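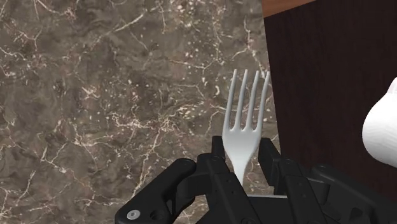

Simulated kitchen, wrist view: the gripper holding a white plastic fork over the marble counter.

Progress report to the Fundetti program
Project: Kornivside kitchen demonstrations
Period covered: spring, through the end of June

Dear friends at Fundetti,

It has been a busy and mostly happy few months, and we are glad to have the chance to tell you about them properly. When we last wrote, the simulated kitchen was up and running but we had only just begun recording in it, and we promised you numbers by the summer. We have them now, along with a few things we would do differently if we were starting over.

The short version is that we have recorded 1455 demonstrations, and 545 of those have been through the full review and are ready for training. We know the second number looks small next to the first. Review has been slower than we planned, mostly on account of our deciding in April to look at every recording from start to finish, where the original plan had us checking only the last few seconds. It costs us a good deal of time (and a good deal of coffee), but the early batches had clumsy approaches in them that ended well enough to slip through, and we did not want the model learning from those.

Each demonstration is driven by a person with a hand controller, and each one comes with a plain written instruction such as "pick up the fork" or "move the fork next to the toaster." We record the view from the wrist and the view of the whole workspace together, along with the joint positions and the state of the gripper.
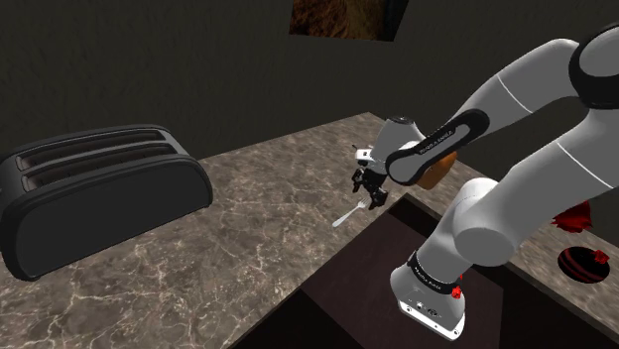

Forks have taken up more of our spring than anybody expected. A fork lying flat on a counter gives the fingers very little to get hold of, and our operators each had their own way of going about it. Some came straight down on the handle, others liked to approach at a slant, and for a while we let everyone do as they pleased. We have since settled on 3 approved approaches, with a short practice session for each, and the recordings have become a lot more even. We kept the older, more varied ones too, in a separate folder, as we would like to find out whether the variety helps or hurts.

The layouts also deserve a word. Bensaid, who supply our kitchen scenes, sent us a new set in May with different counters, different lighting and a wider choice of tableware. Some of the rooms are quite dim, and we had a friendly argument over whether to brighten them. In the end we left them alone. Real kitchens in the evening are dim as well, and we would sooner have those recordings in the collection now than go back for them in the fall.

We did lose time to one problem that we should tell you about plainly. For most of May, the two camera streams drifted slightly out of step during longer recordings, so that the wrist view ran a little behind the other. Cateck, who look after our recording software, found the cause and sent a fix. The affected recordings have been set aside and are not part of the totals given above. We hope to recover many of them by realigning the streams, but we have not counted on it in our planning.

On spending, we are slightly under budget for operator hours and slightly over for storage. We would like your permission to move the unused part of the first line to the second, and the finance sheet sent with this report shows the amounts.

For the next period, we plan to:

Clear the review backlog, with two people on it full time through August.
Record more than 100 demonstrations in which the first grasp fails and the operator recovers, as we have very few of these.
Run a first training round on the reviewed set and send you the results, whatever they look like.
Start on cups and bowls once the cutlery tasks are finished.

If any of you would like to try the controller for yourselves, you are very welcome at Kornivside. An afternoon is plenty of time to get the hang of it, and our operators enjoy having company. We would also be grateful for your thoughts on the failed-grasp recordings before we begin, particularly on how long an operator should keep trying before we call an attempt over.

With our warm thanks for your patience and support,

The Kornivside project team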